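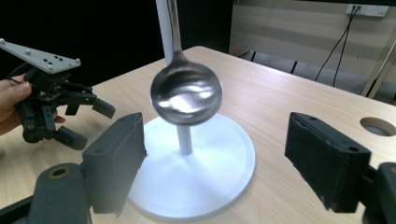 Hospitality Operations 2
Unit 6 - Portion Control and Yield
Instructor: Zoila Flores

Read this before Friday's class. Bring a calculator and the yield sheets you filled in last week. If you missed the stock lab, get the numbers from someone at your station, not from the answer key.

1. What a portion is

A portion is the amount of a menu item served to one guest for one price. It is set by the recipe and written on the recipe card in a unit that can be measured on the line: ounces by weight, fluid ounces by volume, or a count. "A bowl" is not a portion. Neither is "a good scoop."

The yield of a recipe is how much finished product it makes. Portion size and yield are tied together. If a soup recipe yields four gallons and the portion is 8 fluid ounces, the card should say 64 portions. If the card says 60, someone has allowed for loss, and the card should say so in the notes column.

Terms you need for the rest of the unit:

As purchased (AP): the weight or volume of the item when it comes in the door.
Edible portion (EP): what is left after trimming, peeling, boning and so on.
Cooked yield: what is left after cooking. Braised and roasted meats lose weight. Rice and dried beans gain it.
Served yield: the amount that reaches guests. This is always the smallest of the numbers you compare at the end of service, since some product stays in the pot, on the tools and in the waste bin.

Many students mix up EP and cooked yield. A peeled potato is EP. A mashed potato with milk and butter in it is a cooked product with its own yield, and you can't work backward from it to the raw potato without the recipe.

2. Weight ounces and fluid ounces

A fluid ounce is a volume. An ounce is a weight. For water and thin stock the two are close enough that the line treats them as the same. For anything thick, fatty or full of solids they are not the same. A cup of honey weighs about 12 ounces. A cup of flour weighs a bit over 4 ounces, depending on how it was put in the cup.

Rule for this course: liquids are portioned by volume, solids by weight, and stews and chunky soups by volume with a check weight. The check weight is the average of five portions taken from different depths in the pot after stirring. Write it on the card.

Volume equivalents to memorize:
3 teaspoons = 1 tablespoon
2 tablespoons = 1 fl oz
8 fl oz = 1 cup
2 cups = 1 pint
2 pints = 1 quart
4 quarts = 1 gallon (128 fl oz)

3. Serving tools

Ladles are sized by volume in fluid ounces, and the size is usually stamped on the handle. Common sizes are 1, 2, 4, 6, 8 and 12. The stated size is a full, level bowl. Most people serve slightly under level to keep from spilling, and over a long service that adds up to extra portions in the pot and short portions on the table. Practice with water until you can hold a level fill from the pot to the bowl.

Scoops (also called dishers) are sized by number. The number is how many level scoops make one quart. A number 8 scoop holds 4 fl oz, a number 16 holds 2 fl oz, and a number 32 holds 1 fl oz. The larger the number, the smaller the scoop. To find the volume of any scoop, divide 32 by its number.

Spoodles have a flat-bottomed bowl and a ladle-style measure. They come solid or perforated. Use the perforated kind for vegetables held in liquid.

Plain kitchen spoons are not portioning tools. They are for stirring, basting and tasting (with a clean tasting spoon each time).

Choosing a tool: pick one that gives the portion in one dip, or two at most. Three dips of a 2 oz ladle for a 6 oz portion is slow and each dip brings its own error. If the right tool is missing from the line, tell the lead before service starts.

4. Worked example: the Jondstead dining hall

Orlando Llanos managed the lunch line at Jondstead when this example was recorded, and he let us use the numbers. The item is lentil soup, portion 6 fl oz, served in March.

The kitchen made 11 gallons.
11 x 128 = 1,408 fl oz
1,408 / 6 = 234.67, so 234 full portions

The card allows 3 portions for pot and tool loss, leaving 231 expected portions.

The register showed 197 bowls sold. The pot was empty.

231 - 197 = 34 portions missing
34 x 6 = 204 fl oz, a little over a gallon and a half

Where did it go? There are a few usual answers: overportioning, staff meals that were not logged, spills or thrown-out product that was not logged, or sales that were not rung up. Start with overportioning because it is the easiest to test.

Take the volume that should have been served, which is 231 x 6 = 1,386 fl oz, and divide by bowls sold:
1,386 / 197 = 7.04 fl oz per bowl

An average of 7 fl oz from a 6 oz ladle means the server was adding a partial second dip. When Llanos watched the line the next day, that was what he saw on most of the bowls. The server had been asked for "a bit more" by the first few guests and had gone on doing it.

Cost effect: the soup cost $0.048 per fl oz to make. 204 x 0.048 = $9.79 for one lunch. Over a five-day week at the same rate, that is $48.95 on a single item.

5. Practice problems

Show your work. Round portions down to the whole number and round money to the nearest cent.

Problem 1. Furkach Catering needs 157 portions of gravy at 2 fl oz each. How many fluid ounces is that? How many whole quarts must they make? Ignore loss.

Problem 2. A case of carrots weighs 50 lb AP. Trim loss is 18 percent. What is the EP weight? How many 4 oz raw portions will it give?

Problem 3. Which scoop would you use for a 4 fl oz portion of mashed potato? How many quarts do you need for 96 portions?

Problem 4. A pot of chili holds 5 gallons. The portion is 8 fl oz. The kitchen sold 68 portions and logged 4 as staff meals. 32 fl oz went back to the cooler. Was the chili overportioned, underportioned, or on target? Give the average portion served. Count the staff meals as served portions.

Problem 5. Using the Jondstead example, suppose 12 of the missing portions were unlogged staff meals at the correct size. Recalculate the average portion for the 197 guests.

Checks for the odd problems: Problem 1 comes to 314 fl oz, 10 quarts. Problem 3 comes to 12 quarts. Problem 5 comes to 6.67 fl oz.

6. Notes from last term's class

Casimiro Villanueva asked whether it matters if every guest gets too little as long as the kitchen is within budget. It does. Guests notice, and in school and hospital settings the portion is tied to a meal plan. A short portion of the protein item can put the whole tray out of compliance.

Hot soup thickens as it sits. A soup that ran 64 portions at 11:00 may run fewer by 1:00 from evaporation alone. Keep the lid on between rushes. If the recipe allows thinning, thin with hot stock, and log the amount added.

Stir from the bottom before every few portions. Solids sink - the first guests get broth and the last ones get a bowl of lentils. The check weight will show it if you take the portions at different depths as the card asks.

7. For next time

Read the chapter on standard recipes, up to the section on conversion factors. Segundo Correa will lead the Friday lab. Stations are the same as last week. Each station will portion one gallon of water with the assigned tool, count the portions, and compare with the expected figure. A result within two portions of expected is a pass. Stations that miss it repeat the drill before moving on to the stew.

Lab sheets are due at the end of class. Late sheets lose 10 points.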